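主题：回复：茶歇桌上的零食箱怎么收
发件人：Nii Essien
收件人：Narnalach 茶歇列表
日期：2019年11月6日

各位好，

先把前台那封信附在下面，没收到的人可以对着看。我按信里的顺序回，有些地方会岔开说几句。

> 大家好：
>
> 这个季度的零食还是从 Dzene 订的，混装，到货之后放在 Skeneck 二层的茶歇桌上。有几件事想问问列表里有经验的同事。
>
> 一，混装箱里什么都有，甜的咸的辣的搅在一起，大家找自己要吃的就往下翻，翻到后来桌布上到处都是小包。要不要在上桌之前先分好？还是就让它混着？
>
> 二，小包上的字很小，有的同事不能吃花生，有的不吃辣，拿起来要凑到灯下看。外包装的大袋子拆掉之后，配料表也跟着没了。有没有省事的办法？
>
> 三，桌布是上次活动留下来的那块花的，有人说花桌布上看不清掉了什么，也有人说好看，不想换。请给个意见。
>
> 四，下班之后箱子要不要收走？保洁那边说他们不动吃的东西，只擦桌面。
>
> 五，下一次订货要不要换供应商？Prasovix 也发了报价过来，单价低一点，但要一次订够 3,000 元。
>
> 另外请不要再把吃了一半的东西放回箱子里。谢谢。
>
> Skeneck 二层前台

以下是我的回复。我在三月份接手过一阵茶歇桌，后来换了组就没再管，所以有些做法是当时的，现在的柜子和桌子位置变了，请自行调整。

一、上桌之前要不要分

要分，但不用分得太细。

三月份那次我们一开始分得很认真，拿了几个小筐，饼干一筐，膨化一筐，糖一筐，肉类和豆干一筐，果冻单独一筐。第二天下午去看，筐还在，里面的东西已经全乱了。大家拿起来看一眼，不想吃，顺手放进离手最近的筐里，这个没法管，也不值得为它贴通知。

后来改成只分两类：带辣的和不带辣的。带辣的放一个箱子，剩下的放另一个箱子。这样即使有人放错，别人也能很快发现，辣的包装多半是红的，混在另一边比较显眼。当然也有不辣的东西用红包装，这种上桌之前看一眼正面就行，拿不准的归到辣的那边。

箱子就用它自己来的那种纸箱，盖子打开放在桌子中间，正面朝哪边都可以。纸箱比塑料筐深，小包立着放能多装一层，从上面看下去也能看到每一包的边角。平躺着放的话，压在下面的那些基本没有人碰，到月底清箱子的时候底下还是原来那批。

立着放有一个麻烦：细长的小包站不住，拿走旁边一包它就倒。我的办法是把大一点的、鼓一点的包放在两头和中间，细长的和扁的夹在它们之间。填到七八成满就停，不要塞到冒尖。塞得太满，有人从中间抽一包，旁边的就跟着翻到桌布上。

翻出来的小包放在箱子前面也没有关系，有人路过就直接拿走了，比箱子里面的消耗得还快。我后来会故意放几包在外面。
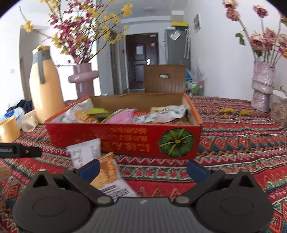

二、配料表和看不清的小字

这一条我认为比分类重要，请前台优先处理。

外面的大袋拆掉之前，把背面的配料和过敏提示那一块剪下来，或者用手机拍清楚，打印出来订成一叠，放在箱子旁边。三月份我们剪的是原件，用长尾夹夹着，封面写“不能吃花生、牛奶、芝麻的请先看这里”。原件的好处是字的颜色和排版跟小包一致，翻的人能很快对上；缺点是油，夹几天就粘在一起。打印件干净，但要有人记得更新。两种都可以，不要两种同时用，容易有一边忘了换。

小包本身通常也印了字，有些很全，有些只有品名和日期，再有些连品名都是花体字，半天认不出来。认不出来的不要猜。我们当时有一种饼干，正面没有写馅料，有人说是红豆，有人说是枣泥，后来翻出大袋才知道里面还有花生碎。从那以后凡是找不到大袋的散包一律不上桌，放在茶水间自己认领。

日期也顺便说一下。混装箱里每一种的到期日都不一样，整箱外面印的那个日期只能当参考。上桌的时候把日期近的放在上面，远的放在下面，月底再翻一次。翻的时候不用每包都看，同一个颜色同一个包装的抽一包看就够了，前提是它们来自同一次到货。两次到货的不要倒进一个箱子。这个错误我犯过，结果只好一包一包看，看了一个中午。

有的小包日期印在封口的锯齿边旁边，撕开的时候正好撕掉。如果有人拿着撕开的包来问有没有过期，请对照同款没开的包，或者看前面说的那叠打印件，上面可以手写一行到期日。

三、桌布

我投保留。

花桌布看不清碎屑，这个意见是对的。饼干渣落在上面，站着基本看不见，坐下来胳膊一放才知道。但换成白的，茶渍咖啡渍当天就能看见，保洁要每天换，前台还得多备两块轮着用。现在这块织得比较密，抖一抖渣就下来了，水洗也不怎么缩。三月份洗过一次，晾的时候折了角，熨了才平，别的没什么问题。

需要注意的是桌上的花。鲜花和吃的摆在一张桌子上，花瓣会掉，颜色浅的还好，掉在花纹上也不难看，但花粉沾在包装上摸着不舒服，有同事对花粉敏感。我的建议是花放一头，吃的放另一头，中间留出一个人能站着拿东西的宽度。花瓶的水也要控制，倒过一次，纸箱底吸了水就软了，提起来的时候底下直接漏，零食撒了一地。

再就是桌布的四个角。垂下来太长，有人起身会带到，箱子跟着走。可以在背面别一下，或者把布往里收一点。不要用透明胶贴在桌腿上，上次撕下来带了一块漆，物业来问过。

四、下班之后怎么收

保洁不动吃的，这个规矩是对的，请继续保持，不要私下请他们帮忙。三月份有一位阿姨好心帮我们把散包装回箱子，顺手把一包开了口的也装了进去，第二天里面都是渣，最后也说不清是谁的问题。

我们当时的做法是这样，供参考：

最后走的人看一眼桌面，开过口的直接扔掉，没开口的放回箱子，不用分类，不用摆整齐。箱子的盖片合上，上面压一本杂志或者别的平的东西。箱子两侧有手孔的那种，手孔用纸胶带从里面封上，防虫。放进茶水间的矮柜，柜门关好。第二天早上谁先到谁搬出来，重新立一下。

矮柜旁边不要放咖啡豆，味道会串。软糖和米饼串味最明显，硬糖基本没事。

不要放冰箱。冰箱里潮，纸箱会变形，膨化类的小包拿出来之后外面一层水，字都花了。夏天巧克力会化，可以单独挑出来放冷藏，装在密封袋里，现在这个季节没有必要。

关于吃了一半放回去的，前台已经说了，我不重复。我只补一条：有的袋子是大袋里面套小包，大袋撕开了不算吃了一半，里面小包没动就可以放回去。反过来，直接装散货的大袋，开了就开了，当天吃完，吃不完扔掉或者自己带走。这两种外面看起来差不多，上桌的时候请在直接装散货的那种上面用记号笔画一个圈。
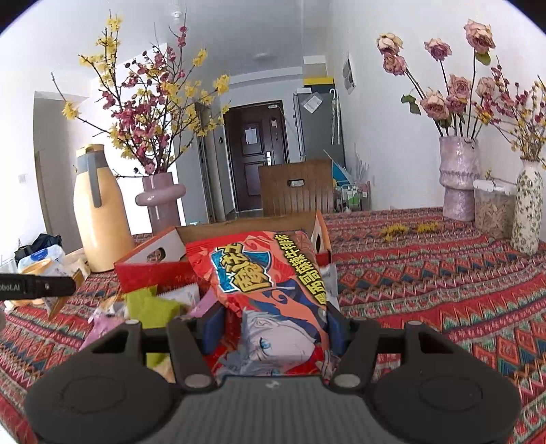 画圈的位置选在封口附近，正面印图案的地方油墨太滑，记号笔写上去一蹭就没了。我试过水性的、油性的、白板笔，只有油性的留得住，而且要等一会儿再碰。贴圆点标签更清楚，只是标签容易被人撕下来玩。用哪一种由前台定，定下来之后在列表里说一声，免得有人看到圈不知道是什么意思。

另外，直接装散货的大袋最好不要放在混装箱里面。它占地方，而且一旦开了口，在箱子里一歪，里面的东西就漏到别的小包之间，油沾得到处都是。放在箱子前面或者旁边，配一个夹子，再配一叠纸巾和一个小碟子。夹子有两种，木头的夹不紧，塑料带弹簧的好用。夹子也会丢，丢得比零食还快，请多备几个。

这种大袋的分量看着多，下午茶的时候一桌人一分也就没了。真正剩得多的反而是小包里不受欢迎的那几种。我当时记过一张单子，每周五看一次箱底还剩什么，连着剩两周的下次就不订。单子后来交接的时候没找到，凭印象说几条：薄荷味的糖剩，无糖的饼干剩，海苔不剩，坚果不剩，果冻看天气。脆的面类小吃走得很快，但是掉渣最厉害，桌布上的渣一大半是它。现在的人和那时候不完全一样，不要照搬，自己记一个月再说。

五、换不换供应商

我没有看过 Prasovix 的报价单，只能讲一般的情况。

单价低是一回事，要看混装的比例是谁定。Dzene 的混装箱是他们自己配的，我们只能选口味倾向，所以每次都有几种没人吃。如果 Prasovix 能让我们自己勾品种，哪怕单价一样也划算。如果也是他们配，那低的那一点会全部变成箱底剩货。

一次订够 3,000 元这个门槛，请先算消耗。二层常来茶歇桌的人我不清楚现在有多少，三月份的时候高的那几周一周能走掉 100 包，淡的时候连一半都没有，遇到外出培训整张桌子都没人动。订多了放在哪里也是问题，矮柜只放得下 2 箱，再多就得借 Skeneck 一层的储物间，那里夏天热，冬天暖气管从旁边过，也热。

要换的话，先订一小批试。他们如果坚持门槛，可以跟三层拼单。三层的口味偏咸，我们这边偏甜，拼起来正好。分的时候约个时间，两边都派人到场，把东西全部倒在桌上，当面分完当面搬走。不要一边先拆了挑，另一边再来拿剩的，去年为这个闹得不太愉快。

倒出来分的时候有几点经验：

先把桌面清空到只剩桌布，杯子全部拿走。

箱子不要整个翻过来扣，斜着倒，用手挡着，小包滑出来堆在箱子前面就行。从高处倒下来，膨化类会碎，夹心的会压扁，到了大家手里就是一包粉。

按包装的颜色先归堆，颜色相同的再看字。同一个颜色可能是两种口味，光靠颜色会出错，但是先归堆再看字，比一包一包拿起来看快得多。绿的、粉的、白的各堆一处，银色和透明的最容易搞混，放到最后。

归好堆之后两边轮流拿，一次拿一种的一半。单数多出来的那一包当场吃掉。

破包、漏气的包单独放。漏气的不一定坏，但是软了，没人爱吃，拍照给供应商，一般会补。补不补看客服，Dzene 的客服回得慢，不过每次都补了。

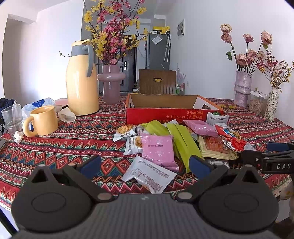
箱子前面堆着的小包，粉色那种印着白色小皇冠，旁边是绿色的长包。

六、其他

垃圾桶请放在桌子旁边，不要放在门口。小包的包装纸特别轻，风一吹就跑，人拿着它走到门口的意愿也不高，走到一半就搁在窗台上了。桶要带盖，脚踩的那种最好。垃圾袋一天一换，果冻的汤水会引小虫。

剪刀要备一把，用绳子系在桌腿上。有些小包的锯齿口根本撕不开，大家就用牙咬，咬开之后里面的东西一下子蹦出来，掉在地毯缝里很难清。系绳子是为了不被借走，绳子留够长度，坐在另一头的人也能够到。

湿纸巾放在辣的那一箱旁边。吃完辣条去摸键盘的同事我不点名了。

小票和送货单请留到季度末，夹在配料那一叠的最后面。报销的时候财务要看品名，混装箱的送货单上只写“混装零食”，不够，要让供应商另附一张清单。这个要提前讲，事后补他们要拖很久。

自己带东西来分享的，欢迎，但是请放在箱子外面，写上名字和哪天带来的。家里做的东西当天收走，不过夜。

茶歇桌旁边的插座现在给热水壶用，热水壶和纸箱之间要隔开一点。蒸汽对着箱子吹，箱壁会鼓起来，上面的包装也会发黏。三月份热水壶在窗台上，没有这个问题，听说现在挪到桌上了，如果能挪回去最好。

最后，到货那天搬箱子，请从底下托，不要只抠两边的手孔。装满的混装箱不算重，但是纸薄，抠着手孔走楼梯会撕开。电梯坏的时候可以分两趟，先把大袋拿出来。

我下周在外面，回信会慢。前台如果要那几个旧的小筐，在三层复印机下面的柜子里，洗过，盖子少了一个。

Nii Essien

读者留言

茶水间常客：支持保留桌布。辣的单独一箱这个早就该弄了，我上次以为拿的是饼干，一口下去眼泪都出来。

三层行政：拼单可以，我们这边没问题，时间你们定，避开周一上午就行。储物间的钥匙现在在我这里，要用提前讲。

qingtian：果冻要不要单独装？夹在饼干中间容易被压破，破了一包，周围全是黏的。

前台：回楼上，下次到货果冻单独拿出来放碟子里。圆点标签已经买了，决定用标签，不用记号笔。贴了绿色圆点的就是散装大袋，当天吃完。

小周：剪刀的绳子请不要用红毛线，掉毛，会粘在糖上。

mm_2L：请问无糖饼干剩的那些可以领走吗？我吃。

前台：可以，直接来拿，还有 5 包。

联系列表管理员：请回复任意一封列表邮件　|　版权归各发信人所有　|　返回顶部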